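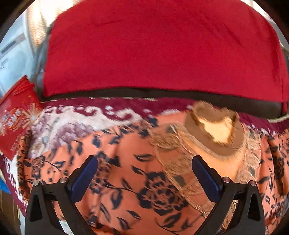 Orange-peach fabric with navy-blue floral and leaf motifs

Zerkia Poolside Daybed Cover
Supplied by Brodier for villas, guesthouses and small resorts

The Zerkia cover is made for outdoor daybeds and lounge platforms in vacation rental properties. It fits over a standard mattress pad and closes underneath with a zipper on the long side. The cover may be left in place between stays and removed for washing when guests check out.

Specifications
Length: 84 inches
Weight: 3 pounds
Closure: concealed zipper with fabric pull
Care: machine wash cold, line dry in shade
Bleach and fabric softener should not be used.

Ordering
Covers are sold singly at $105 each. Properties with several daybeds may request a combined shipment – please state the number of units and the delivery address on the order form. Orders leave the Zikumine warehouse within three business days. Deliveries to island properties are made by boat and require a contact number at the landing.

Color and pattern
The color and pattern of each cover are confirmed in writing before dispatch. Fabric swatches are available on request and need not be returned.

Returns
Unused covers may be returned in their original bag. Covers that have been washed or fitted cannot be accepted. The current price list took effect in March and replaces all earlier lists.

Related items
Zerkia bolster
Zerkia mattress pad
Do storage bag, large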